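October, half past six

The Tirnar pool has put its lane hire up to £49 an hour, and the club heard by way of a notice taped to the vending machine.
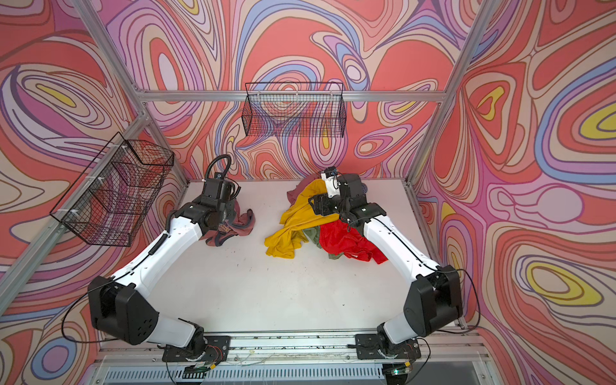

Edmund Wróbel reckons we should all move to Brikach, where it costs 19 and the water is the colour of tea. I said I'd think about it. I swam my 100 lengths in a sulk, lost my place somewhere in the seventies and gave myself the benefit of the doubt. Meeting on the gala dates tomorrow. I have been asked to bring biscuits and, if possible, no opinions.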